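The Green Counter

Reinhold Kleinschmidt had promised to be out of the house on Tiedemann Street by the end of December, and on Thursday he started on the books.

He was 85 and he did not hurry. He made coffee first and drank it standing up. The house had been built in 1918, and the heat had never reached the back rooms properly, so he kept his coat on. His niece had called from Gradmont the night before to ask how far along he was. He told her he was nearly done. He had packed one drawer of socks.

The apartment in Gradmont had a single shelf. She had measured it and read him the number over the phone, and he had written it on the back of the gas bill and then paid the gas bill and mailed it. He remembered only that it was not much of a shelf.

He began in the front room with the easy ones. The atlases went into a box for the school. The repair manuals went into a box for the man across the street, who had a car old enough to need them. Then there were the novels, which had been Ines's, and he put those in without opening them. Some had grocery lists in them and he knew that if he read one grocery list he would read them all.

By noon he had filled 13 boxes and the room sounded different. He coughed to hear it.

The books from Lin were in the bedroom. Lin had rented the upstairs room in 2000, the year after Ines died, while he was studying drainage at the college in Killico. He was a quiet tenant. He paid on the first of the month and fried eggs at midnight. When he moved out he left a stack of books on the stairs with a note that said he would send for them. A card came from Zamel the next spring, and another one a year later with a picture of a dam. Neither one said anything about the books.

Reinhold could not read a word of Chinese. He had tried once, with a dictionary from the library, and after an evening he had worked out part of one title. He thought it had to do with rivers. He had dusted the books ever since.

He carried them to the kitchen a few at a time. The boxes were all used up by then, so he got the black crate he used to bring potatoes home in and knocked the dirt out of it over the back step. He set it on the green tile, up against the wall, and fitted the books in on their edges.

They went in tight. He had to lean one against the others at the end and press down with the flat of his hand. The blue ones had kept their color better than he would have guessed. Ines had picked the tile, and she would have said something about the potato crate.
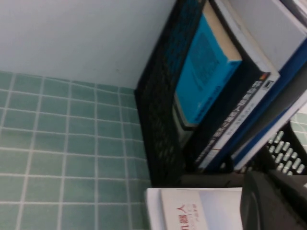
Lin's books on the green tile.

The phone rang at four. His niece wanted to know if he had thought about the shelf.

"I've thought about it," he said.

"You can't bring everything."

"I'm bringing one crate."

"What's in it?"

He looked over at the counter. "Books on drainage," he said. "I think. One of them might be about rivers."

She was quiet for a moment. He could hear her television going.

"Do you want me to drive over tomorrow?" she asked.

"Come Saturday. Bring tape."

He hung up and sat down at the table. It was getting dark out, and the neighbor had come for his manuals and was loading them into the trunk one box at a time, with the engine running. Reinhold watched him until he had finished. Then he went through the kitchen drawer — rubber bands, a flashlight, the key to a bicycle lock — until he found the two cards from Zamel. The one with the dam had a return address on it. The ink had gone brown but he could make out the street.

He found a pen that worked. He wrote his new address on a sheet of paper, and under it he wrote that the books were fine, and that they were moving to Gradmont with him, and that there was a bus.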